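Koradcombe Workshop Notes

Keeping Track of Small Parts When You Take Things Apart

Most repairs that go wrong go wrong on the bench, after the cover is off and before it goes back on. A screw rolls under the vise, a spring jumps, and the job sits for a month. A few habits cut down on this.

Put down a cloth first. An old pillowcase or a piece of bedsheet works well. Pick a light, plain color so that dark washers and clips show up against it. Avoid terry towels, which catch on sharp edges and leave lint in grease. Tuck the front edge of the cloth into your waistband or clamp it to the bench, and anything that falls will land in the fold.

Use a muffin tin for fasteners. Start at the top left and use one cup for each stage of the work. When you put things back together, go through the cups in reverse. Paper cups do the same job if you write on them.

Mark before you separate. Draw a pencil line or a dab of nail polish across the joint between two parts. When the marks meet again, the parts are lined up. This matters most on round housings, where a cover may seem to fit in several positions.

Check for clips and hinges before you pry. Plastic gets brittle with age. If a lid will not move with light pressure, look for a hidden screw under a label or a rubber foot.

Unplug everything, and take the battery out of anything that has one. Microwave ovens hold a dangerous charge even when unplugged and should be left alone.

Keep a magnet in a plastic bag for picking up steel parts. Turn the bag inside out and the parts drop free. Keep it away from motors, which have magnets of their own and will collect filings.

Label what you set aside. Masking tape takes pencil and peels off clean. Write the name of the appliance and the month you opened it. A box marked "fan, May" is much easier to deal with in winter than a box marked "parts."

Wipe old grease off with a dry rag before using any cleaner. Solvents can cloud clear plastic and soften some wire coatings, so try a drop on a hidden spot.

When you finish, shake the cloth out over a tray and look through what falls before you throw it away.
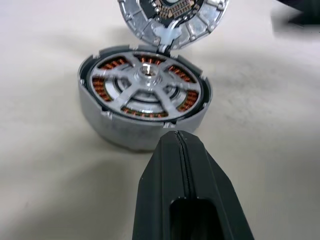 Wash the cloth separately from clothing, and keep it with the tools so it is there for the next job.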